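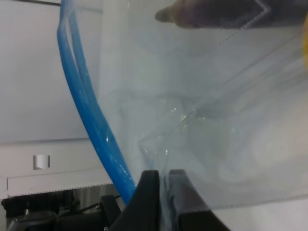 The first thing Anisa Sopacua did when I showed up at Prirkora was hand me a plastic bag and tell me to pick it up with two fingers, no thumb. I dropped it. She handed it back and I dropped it again.

"Okay, so now you get it," she said. "Now do that all day."

Sopacua looks after the bagging cell, which everyone on the floor calls Livden after the name on the old control cabinet. She's had it since September. Before that it belonged to Leandro Medina, who moved over to the packing line and still wanders back when he hears it stop. (He did this twice while I was there. She waved him off both times.)

I'd expected to talk about software. We talked about fingertips for most of an hour. The two black fingers on the gripper have to close on film so thin you can see right through it, and what matters, she says, is the gap. "If the tips meet crooked, you're only holding the bag at one corner, and the first good tug pulls it out. If they meet flat, you can hang a surprising amount off a little fold of plastic."

So every morning she checks them flat. She closes the fingers on a strip of paper, pulls it at the front, pulls it at the back, and if one end slides easier than the other she loosens two screws and starts over. I asked if there was a gauge for that. "There is a gauge. It's in the drawer. The paper's faster."

Then she wipes the tips with a dry cloth. She used to use alcohol, until she decided it was leaving the pads a bit too grabby and the bags weren't letting go cleanly. Medina, passing by on visit number one, disagreed loudly. They've been having this argument for months, as far as I can tell, and I'm not going to settle it here.

The camera sits at the wrist, and clear film is a rotten thing to point a camera at. It shines, it wrinkles, and whatever is behind it shows through. Sopacua keeps a folder of pictures from the bad picks, 167 of them when I visited, and she sorts them by what fooled the thing. Glare is the fattest pile. "People want to turn the lights up," she said. "I turn them down. You want to see the creases, and if it's all white you've got nothing to grab."

And hoses! I had no idea how much of this job was hoses. She'll follow one all the way along with her hand while the arm is parked, feeling for kinks, and then jog the arm slowly to the far end of its reach and watch how the line bends. "It can look great parked. Parked tells you nothing." Her rule is to leave more slack than looks tidy, then check that the slack can't swing in front of the fingers. She redid the ties last winter after Keegan Te Moana on nights wrote "blue thing in the way again" in the log – and underlined "again."

The log, by the way, is a paper notebook. I loved it. Te Moana's entries are all five words or less and Sopacua's go on for half a page. There's one from her that reads, in full capitals, DO NOT CHANGE GRIP FORCE FROM 40 WITHOUT CALLING ME, with her phone number under it. Did anybody call? "Once," she said. "He'd already changed it."

I asked what she'd fix if she had a free week. She wants new pads, softer ones, and she wants to move a bracket that makes her skin her knuckles every time she reaches for the cable behind it. She showed me the knuckles. The pads are on order from Sturkesel and the bracket, she says, she'll probably do on a Saturday with the radio on.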